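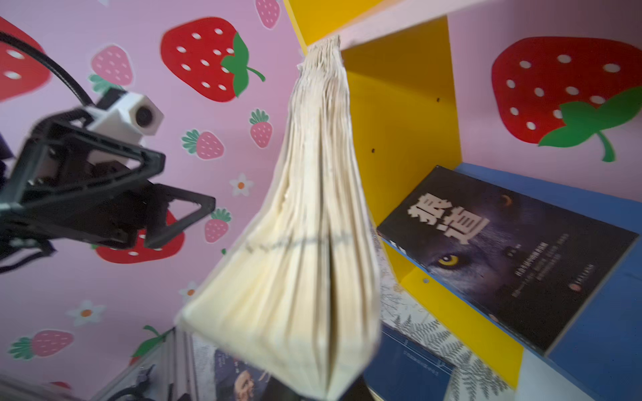
Ticket 556: wavy pages and a line across the page edges
Status: Open, waiting for customer
Product: Puvelura sketchbook, cream pages
Reported by: Divya Sastry
Opened: 05/04/2018

Problem
The page edges have gone wavy and the two halves splay apart when the book is held up by one end. There is also a thin dark line running sideways across the edges of the pages, lower down. I bought it in February and have used nearly 57 pages. I would like to know if it can be flattened and if the line will come off.

Reply 1 - Livley support
Thanks for the photo. The waviness is slight and should press out. Please try this first:
1. Close the book and square up the pages on a table.
2. Put a sheet of plain paper on each side.
3. Leave it under something flat and heavy for 3 days.
For the line, hold the book shut and use a soft white eraser on the edges. Rub one way only. If it is ink it won't shift, so stop there.

Customer update
Pressed as told. Much flatter, but the last few pages still curl at the corner. The line went fainter - I think it was pencil. The halves still fall open in the same place.

Reply 2 - Livley support
Please press it for another 2 days, with the curled corner nearest the middle of the weight. Don't iron it. Could you also check whether any pages are loose at the spine? If they are, we will pass this to Nartey for a replacement.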